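Le manchon Takeo pour doigts de préhension revient au catalogue en mars, et nous devons d'abord une explication à ceux qui ont acheté la première série. Sur la pince Kola, la bordure se décollait et le doigt restait parfois fermé sur l'objet -- une peluche ne s'en plaint pas, une main, si. Quatre retours nous sont parvenus, et nous avons suspendu les ventes. 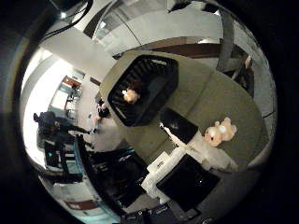

## Sécurité et rappel

Si votre manchon porte la marque Dendent à la base, cessez de l'utiliser, même s'il vous paraît en parfait état, et renvoyez-le-nous : l'échange est gratuit pendant 6 mois. La nouvelle version, cousue chez Paiva, a tenu 100 heures de fermetures répétées sans que la bordure bouge, et nous en sommes, il faut bien le dire, plutôt soulagés ! 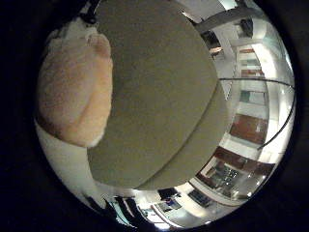

Avant le montage, coupez l'alimentation de la pince, puis enfilez le manchon jusqu'à la butée, sans forcer. Un pli près de l'articulation mérite qu'on recommence tranquillement -- c'est là que tout avait commencé. Vendu par lot de 4, notice comprise.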